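Itia Shared Workshop - Progress Report to the Prekivia Fund
April 2024
Key and tag board, first half of the grant
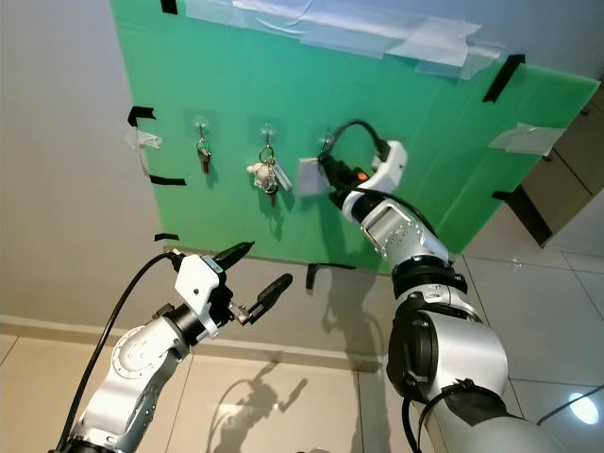

One of the woodshop members asked at the last open evening whether a key board was worth grant money at all, when a shoebox by the door had done the job for years. We love getting that question, so we'll start there!

The shoebox held keys to the side door, the tool cages, the storage units and at least one bike lock that left town long ago. Evening groups regularly started late while people tried one key after another. In October we logged the time lost to key hunting and it came to almost 300 minutes for the month, spread over all the groups. Your grant of 586 dollars was meant to fix that, and we're so pleased with how far it has come.

What we've done so far

The board is up on the white wall. We went with a translucent green acrylic sheet, and it's a cheerful thing to walk up to. It's held with clear packing tape along the top and black tape around the edges, with clear adhesive hooks in a row across the middle. We wanted to try the layout before putting any screws in the wall, and the tape lets us shift things as the groups tell us what works. Keys hang at a height most members can reach, and a bunch with a little white plush figure on it is very easy to tell apart from the others (more of those, please).

We have also sorted the whole shoebox. Keys that fit something went onto rings. Keys that fit nothing are in an envelope marked Eichhorn, after the old name of the building, and we'll keep them until the landlord has had a look.

Money

We have spent 400 dollars of the grant on the acrylic, the hooks, key rings, blank tags and new copies from the locksmith. The hooks came from Jernia. The rest is set aside for the permanent mounting and a second board in the back hallway.

What's still open

The tape along the top is wrinkled and won't do as a long-term answer. We're planning on proper standoffs with a small gap behind the sheet. Tags are still a mix of styles, and the ceramics group would like bigger lettering - a fair point, and cheap to do.

We also need a sign-out habit. A clipboard was tried for 2 weeks and mostly collected doodles, so next we'll test a numbered tag that goes on the hook when the key comes off. The hallway board will follow once the woodshop and ceramics groups have agreed on which keys belong out there.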